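Subtitling a multilingual anthology film: one file or several?
Forum: Post-production and exhibition > Subtitles and captions

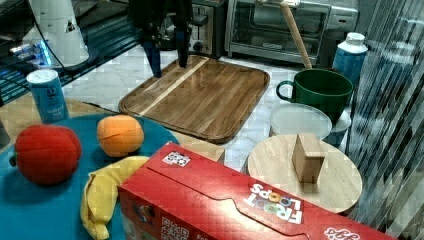

Original post

stavebridge
Posted August 23, 2019

I'm finishing the delivery package for Pravalari, a 63-minute anthology of short pieces by different artists. Spoken languages are French, Portuguese, Wolof and English, often mixed within one piece. The film has two confirmed screenings, one needing English subtitles and the other German.

At present each short has its own SRT, timed to its own start. The co-producer wants a single subtitle file per language, timed to the whole programme. I would prefer to keep them separate, as the running order may still change before March.

Questions:
1. Is there any technical argument for the single file, apart from tidiness?
2. Should the English file cover the English dialogue too? Some of it is quite heavily accented and the sound is location sound.

Replies

quoinless
If you deliver one DCP with one composition, the projectionist sees one item in the playlist and can't lose a piece. Subtitles can still be split by reel inside it. Make each short a reel, with its own subtitle asset timed from the start of that reel. Changing the order then means a new CPL and no retiming. Your co-producer gets a single package and you keep your separate files.

lowpass_marl
Agree on reels. Check the frame rates first. If any of the shorts came in at 25 and the rest at 24, the conversion has to be settled before the subtitles are touched. We had drift of 6 frames by the end of a reel on Cunamus and spent an evening blaming the wrong program.

stavebridge
All conformed to 24 already. The 25 material was slowed down and the SRTs were retimed afterwards.

tern_and_gantry
On question 2, I would not subtitle the English. Picking out only the speakers with African accents for subtitling, when a Londoner in the same film gets none, is something audiences notice and artists object to. Either everything or nothing.

quoinless
Then it should be everything. Half of any festival audience is reading in a second language, and location sound in a small room is hard going for anybody. It also spares you a decision on every line where the speaker switches language in mid-sentence.

tern_and_gantry
Everything is acceptable to me. It does put text over a good deal of picture, and in an artists' film that matters more than it would in a documentary. I'd ask each artist.

lowpass_marl
Asking every artist gives you as many policies as there are artists. Tawfik did that and the result looked like a mistake.

stavebridge
Point taken. I'll propose full English throughout and let them object. Does anyone burn in these days? The second venue plays from a file on a laptop.

quoinless
For the laptop, yes. Make a ProRes with burnt-in German and send that alone. Don't send a sidecar file to a venue with no projectionist. For the DCP keep them as rendered text, and embed the font. Check that the font has ë, ñ and ŋ if you transcribe any Wolof names or titles.

lowpass_marl
I'd burn in for the DCP as well. Older servers place rendered text differently, and I've had two lines pushed off the bottom of a scope screen.

quoinless
That is usually a vertical position left at zero in the XML. Set it properly and test on one server. Burning in means a full new encode for every spelling correction.

stavebridge
Font checked: ŋ is missing, so I'm changing it. The titles for the Stuten piece will need resetting as well. Going with reels for the DCP and burnt-in German for the laptop. Will post if the test screening shows any offset.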